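Print this page | E-mail this page
Filed under: Student Projects, Robotics, Term Reports

Setiawan Team: Picking Up Cloth in a Living Room

Term report by Banafsheh Azimi and Annapurna Marar
Saturday, May 14, 2022

1. What we set out to do

Our project for the second half of the robotics class was to get a two-finger gripper to pick up soft household items in a furnished room. The first half of the class was done on a lab bench with foam blocks, and every team finished that part. We named our arm setup Setiawan. The control program is called Grumia, and it was started by last year's class. We rewrote the part that opens and closes the fingers and left most of the rest alone.

The task had two parts. First, drive the wrist to a point over a sofa seat with the fingers open. Second, close on a piece of fabric and lift it clear of the seat. We also wanted a set of labeled wrist camera pictures so the next class would not have to start from zero.

2. The room

We worked in a sitting area with two gray sofas set in an L. The floor is pale marbled tile. Light comes in from the open doorways at the back, and this turned out to matter a lot for the camera.

We left the furniture where it was. A room like this has cords, bags and pillows in it, and the point was to see how the program handled a view that was not cleaned up first. Cords were the one thing we made a rule about. The arm was not allowed to close its fingers if the operator could see a cord between them, and the operator kept a hand on the stop button during every run.

3. The approach

Banafsheh wrote the approach routine. The wrist comes in low over the front of the seat, stops, and waits for the operator to confirm. The fingers are wide open at this point. The program looks for a patch of strong color between the fingertips and moves toward the middle of it.

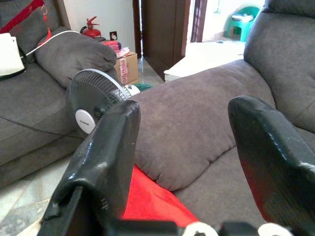 Figure 1. Wrist camera view with the fingers open and the red fabric on the seat.

Red on gray was an easy case for the color step. Gray on gray was not. When we asked for the gray pillow, the program kept choosing part of the sofa. We tried to fix this with an edge filter, but the wrinkles in the upholstery gave it too many edges to follow. The filter is still in the code and is switched off by default.

The bright doorway caused a different problem. With automatic exposure on, the seat got darker in the picture each time the wrist turned toward the door, and the color patch shrank. We fixed the exposure by hand at the start of each session. The far floor washes out at that setting, but we never needed anything from that part of the picture.

4. The grip

Annapurna did the finger tests. Bare fingers slipped on thin cloth, so she compared two kinds of covering, a smooth one and a textured one. The textured one held better on the bench and we used it for the later runs. We closed the fingers slowly and stopped them when the motor current went over a limit. The first limit we picked was too low, and the fingers stopped on the seat cushion before they had hold of any cloth.

Out of 18 full attempts on the red fabric, most ended in a lift. The usual failure was a pinch that caught only the top layer of a fold.

5. Labeling

We saved more than 570 pictures from the wrist camera. Each one was labeled by one of us and checked by the other. We used these labels: seat, back, pillow, fabric, bag, cord, fan, door, floor and other. The fan got its own label after we noticed how often it was in view. Its round guard was easy to outline, but the cord was slow work and we disagreed about it more than anything else.

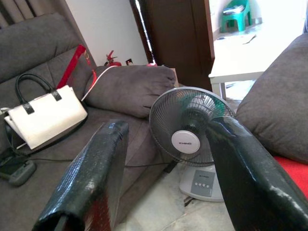 Photo: Setiawan team / wrist camera

Part of the fan is often behind a finger, as it is in this view. We decided to label only what could be seen and not guess at the covered part. The fingers themselves were marked with a fixed mask at first. That stopped working once the fingers moved, so we redrew the mask for each opening width.

6. What is left

The pillow task is not finished. We think a depth camera would help more than further work on color. The confirm step should also be moved from the keyboard to a hand button, as the operator now has to look away from the arm to press the key.

The labeled pictures and the Grumia changes are in the class folder. The mask files are in a separate subfolder, and the README lists which mask goes with which opening width. Anyone using the set in July or later should check with Annapurna first, as she plans to redo the cord labels over the break.

E-mail this page | Print this page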